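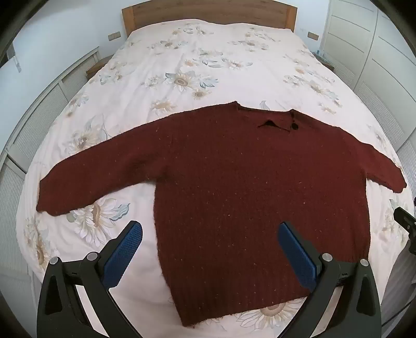 Home | Gallery | Knitwear | Notes | Contact

Folding the Winter Knitwear

My name is Ruoxi Xiong and on these pages I collect small jobs of the house. In October I take out the warm clothes and put away the thin ones. It is not difficult work but I used to do it badly, and every year some sweater came out of the drawer with a hard line across the chest. Now I lay each piece on the bed first and look at it properly before I fold. The bed is the best table I have for this. My real table is from Gromari and it is too narrow for two sleeves.

The gallery is short this time. It has one garment only, the dark red sweater, which I wear more than all my others together. I bought it in a small shop called Liao, and the wool has small light specks in it, so please do not write to me that it is covered with dust! I had this letter already from my aunt.

Flat on the sunflower cover

Sleeves out to both sides, ribbed hem towards the foot of the bed. I like how the dark red looks on the pale cover with the beige and blue-grey flowers. The knit is a fuzzy one, and with such a knit I smooth with the open hand, from the middle to the outside, and I never pull on the ribbing.

The neck is always the last part to lie well. It makes little folds by itself and one shoulder likes to sit higher than the other. I do not fight with it very long. When the body is flat, I bring in the sleeves, and the neck can be corrected after that.

The same sweater, closer to the middle of the bed cover

In this one the upper line of the knit is still uneven, with small peaks and a fold that stands up on the left side. The flowers on the cover come out softer here, and the red goes nearly to brown at the bottom.
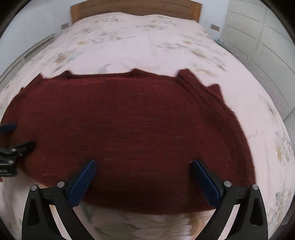 How I fold it

I fold each sleeve across the back, then turn in the sides a little, and then fold the body 2 times from the hem. A thick sweater should not be folded more than this. It goes into the drawer with the neck to the front, so I can find it in the morning without lifting the others. My drawer takes 4 thick ones in a pile, and a fifth one makes it difficult to close.

Between the pieces I put a sheet of thin paper from Skindidine. They sell it in packs of 20 and one pack is enough for my whole winter. Some readers use old pillowcases and this is also good, if they are clean and fully dry.

If you have a better way for the neck, please write to me by the contact page. I answer slowly but I do answer.

Last updated: October

Recent galleries
Scarves on the Fevberg rail
Summer shirts, put away
Pillowcases, ironed and not ironed
Socks without a partner
One drawer, before and after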